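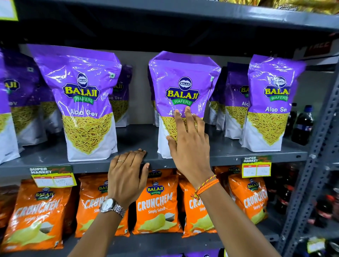 Page last changed: March 23, 2020

Hakance Corner Shop Training Program
Progress report to the Plernell Community Fund

Dear Kuldeep and everyone at Plernell,

Thank you again for your patience with this report, which has grown rather longer than the two pages you asked for. Your grant was meant to help newly arrived families learn the running of a small grocery, and I'm pleased to say we are a good way into it. We had 30 people enrol in October and 21 have finished the full set of evening classes. A few of the others found paid work partway through, which we can hardly complain about, and two have asked to come back when their shifts settle.

The bookkeeping classes have been the favourite, much to my surprise. Manouchehr Sadeghi teaches them from his own old ledgers, and he has a lovely way of making GST feel like something a sensible person could sort out at the kitchen table with a cup of tea. We had set aside five sessions for this and ended up running eight. The extra hours came out of the travel line, as I mentioned on the phone, and the budget still balances.

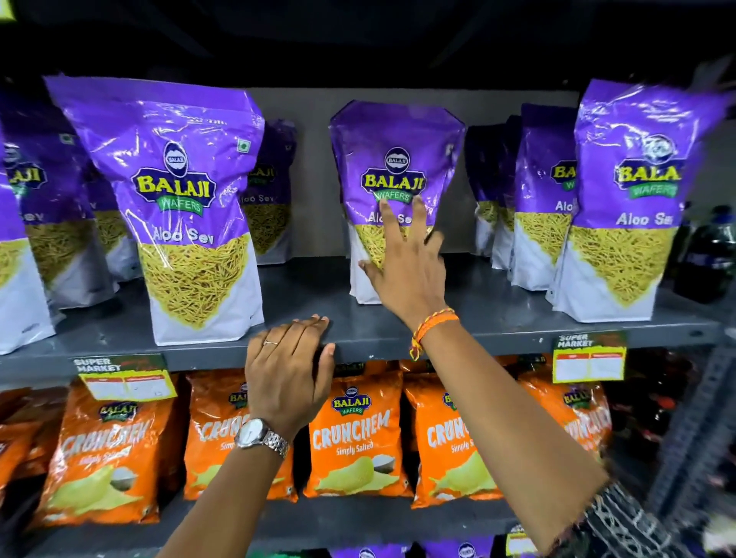
Supplier accounts have been harder going. Most wholesalers want a trading history before they will offer credit, and of course our learners haven't got one. Homa Bahrami has spent a good deal of time on the phone over this, and the Hassanpour warehouse has now agreed to open small accounts with a reference from us – payment in 44 days, no minimum order for the first season. It isn't everything we hoped for, but it is a real start and I'd like to thank Homa for sticking at it.

Food labelling and allergens were added at the learners' own request. Soudabeh Bagheri wrote the notes in plain English and is now putting them into Farsi and Punjabi. The Punjabi set is behind schedule and we expect to need another month.

One disappointment to report is the lease. The shopfront on the Prudent estate that we had our hearts set on went to another tenant, and Hamidreza Shokri is looking at two smaller places nearby. Neither has a cool room, so we may have to come back to you about moving some of the fit-out money. I'll send figures once he has quotes in hand.

With the news as it is, we have stopped evening classes for now and are ringing each learner at home once a week. Manouchehr is posting out worksheets, and I've enclosed the first of them with the receipts.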